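Progress report to Hosteck on the Samonte road works
October 26, 2025
Prepared by Efthymia Psarras, field coordinator

Work done in this period

We have now finished the survey of the dirt road between Kestville and the wells at Samonte. The survey started in May and it was slower than we planned, because two of our team were needed at the Kestville office for the land papers. Binta Olatunji walked the last part of the road together with Pantelis Spanos, and their notes are attached to this report as Annex B.

The grant covers repair of the side drains, new gravel at the weak places, and protection of the old trees that stand close to the road. In total 79 trees were marked on the map. We ask the contractor, Firkari, to keep all machines away from the roots, and this is now written in the contract.

Condition of the road

The straight part north of Kestville is the easiest for us. The surface is sandy and smooth, with only light tracks and small pebbles, and a low ridge of sand has formed along the left side. We do not plan gravel here. The ridge should be cut open in three places, so that rain water can leave the road before it makes channels.

The trees on the left are dry and almost without leaves, with brown undergrowth below them. Pushpa Bhatt advised us not to judge them dead before the rains, and we agreed to leave them standing for one more season. On the right the verge is rocky and holds well – the flat-topped tree beside it will stay, and the drain will pass on its outer side.

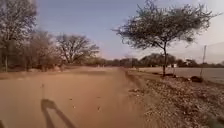 Delays and changes

The gravel from the first pit was too fine and we refused it. Firkari has found a second pit, but it is farther away and the transport costs more. Anastasia Andreadis has moved money from the signs budget to cover this, inside the limit that the grant agreement permits. The total budget does not change.

The delivery of drain pipes is seven weeks late. We can continue with the digging by hand, but the crossings near Samonte must wait for the pipes.

Next steps

Firkari will begin with the sand ridge and the left drain, then move toward Samonte. Binta will visit the site every second week and send short notes, which we will forward to you.

We would like your written approval for the change of gravel pit. The price comparison is in Annex C – please tell us if you need the original offers also.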